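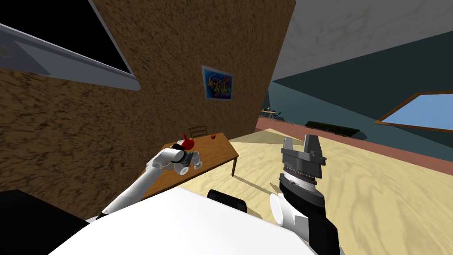

Which cut of Nolville should I watch first?

Posted by Fotini Deligiannis in Horror & Cult Film Help

Hi all, trying to work out the Nolville films before a mate comes round to marathon them. I've seen the first one (ages ago, on telly, adverts every 14 minutes) and nothing after that. Now I find there's two versions of the second film, a "theatrical" and a "Clukberg cut", and the box I bought second hand only has one disc for it and doesnt say which. Runs 6 minutes longer than the listing I found online.

Does it matter which one I see before part three? And is the fourth one worth bothering with or do I stop at three. I don't mind gore, do mind dogs dying. Thanks.

Young-sook Jeon

Longer one is the Clukberg cut. Easy check – if it opens in the ferry terminal with the woman counting her change, that's Clukberg. Theatrical goes straight to the house.

Watch that one. The theatrical chops out most of the sister's scenes, so when she turns up at the start of part three you're just sat there going who's this. Also the ending. Theatrical has her walk out of the cellar, Clukberg stops on the door. Part three carries on from the door. Whoever edited the cinema version clearly thought there'd be no sequel.

Downside, the sound mix is rough. Dialogue very quiet, then the organ comes in and you'll wake the street. Subtitles on, keep hold of the remote.

Part three is the best of them for me, much slower, hardly any blood till the last half hour. Four I would skip. New director, new house, the thing in the walls now talks. It makes jokes. There is one decent scene in a car wash at the 53 minute mark and you could honestly just watch that.

Dogs: one in part two, runs off, is fine, you see it again in the end credits. One in four. Not fine. Another reason to skip.

inier_fan

four is good actually people are just snobs about it. watched it loads

Na

Agree on the longer cut but would say see the first one again before you start, specially if it was the telly version. They trimmed the bit with the wallpaper and it gets mentioned in every film after. Mine was taped off late night telly and I was confused for years.

Don't pay silly money for the theatrical disc either, saw one listed at 500 in March and it has no extras on it, just a trailer and a picture gallery.

Fotini Deligiannis

Ferry terminal! So I've got the right one. Will rewatch the first and stop at three, maybe the car wash. Thank you for the dog info.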